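Skinholm mahjong tiles, boxed - review

The tiles have white faces on a green backing layer. The carton is plain brown corrugated card with a hinged lid flap and no insert.

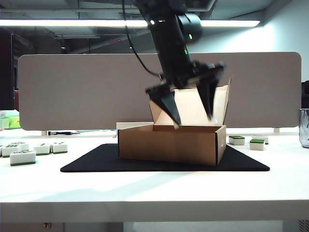

The flap stays clear of the opening when raised. I would still have liked a divided tray at this price.

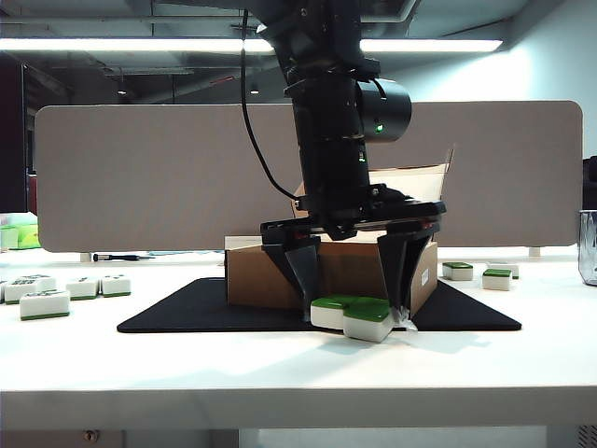 Green backs are easy to sort from white faces. Bamboo sticks are printed in green and red - legible at a low angle.
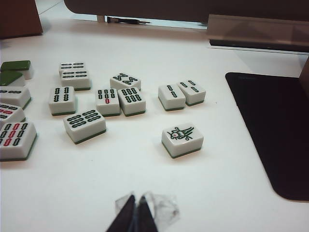
Verdict

Good tiles, basic box. Reviewed by Kosmas Xenos, 20/06/2024.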